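Before You Trust a Campaign Donor Disclosure: A Checklist With Comments

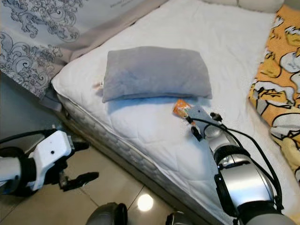
Every cycle the local committees file their money reports, and every cycle someone at the county building tells us the reports are "in order." I have read enough of them to want my own list. A filing gets stamped when it arrives with a signature and a total, and the stamp means it arrived. Reading one properly is closer to stripping a bed down to the white quilted mattress: even with a small gray pillow and a small orange packet lying on it, a faint reddish-brown mark shows up right away, and you can decide for yourself whether it matters. Leave the covers on and you'll be told it's fine. I used this list in August on the reports for the Verklow council race and the Siqueira bond measure, and my notes are under each item.

1. Does the cover total match the pages behind it?
Add it up yourself. Verklow: cover and schedule were $768 apart. The committee called it a rounding matter. I don't know what you round to get $768.
Result: FAIL

2. Is every donor over the reporting limit listed with an employer?
"Requested" is not an employer. Neither is "business." The Siqueira report had three of these, all for large checks.
Result: FAIL

3. Are companies listed under their legal names?
Look each one up in the state business registry. Skindach appears in the Verklow report under two spellings, with a different suite number each time. Could be a typing error. Typing errors that split one donor in two deserve a phone call.
Result: OPEN, call made, no answer yet

4. Do the dates make sense?
Compare the date received with the date deposited. A gap of a few days is normal. A check that sits until the reporting period closes should be marked and asked about.
Result: PASS for Siqueira. Verklow has one late deposit, explained in a footnote I don't find convincing.

5. Are in-kind gifts given a value?
Printing, office space, food, the use of a van. Stukitz donated "event support" to the bond committee, valued at $1,689. For what? Chairs? A band? I asked for the invoice and was sent a thank-you letter.
Result: FAIL until I see an invoice

6. Are loans shown as loans?
Check whether a candidate's loan from the last report is still there. Loans that vanish were repaid or forgiven, and either one belongs on paper.
Result: PASS, both

7. Does any donor have business before the body being elected?
Pull the council agendas for the past year and search for the names. This takes almost a whole evening and no form asks you to do it. A match proves nothing by itself, but I want it written down next to the amount.
Result: Skindach, one match, a zoning request. Noted.

8. Was the report amended?
Get the first version too. The clerk has to give it to you, though you may be told the new one "replaces" it.
Result: Verklow amended once. The original was provided on my second request.

Sign-off: neither report cleared. I'll recheck items 1, 3 and 5 when the next filings are posted.

Comments (3)

ridgeroad_voter
You're being hard on the bond people. They're first-timers and the form is terrible.

taxpayer in ward 6
The form is terrible and $1,689 is still $1,689. Did you ask who signed for it?

M.
Item 7 should be item 1. Also, our clerk charges by the page for original versions, so bring cash.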